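Oct 28, 2021

Back to Skoteser this morning to see the arms again. Nuala Doherty says they'll be doing kitchens by January. She said that last January too. I asked which kitchens and she laughed, but she didn't answer.

Today's chore was bottles. Pick one up, put it down somewhere else, don't knock its neighbours. My youngest could do it at 2, with jam on her hands.

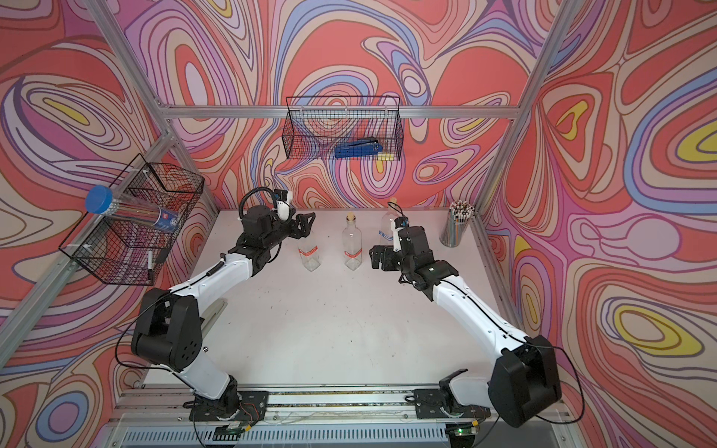
Both arms and the three glass bottles, one still corked.

Kenneth reckons glass is the hard part, being see-through. Fair enough, but my whole draining rack is glass, and it's wet, and there's a cat. I'll believe it when one of them finds the lid that goes with the container.

Home by 6. Did the washing up by hand, 17 minutes, one chipped saucer. Must ring Ferenc about the gutter and ask if he wants his ladder back.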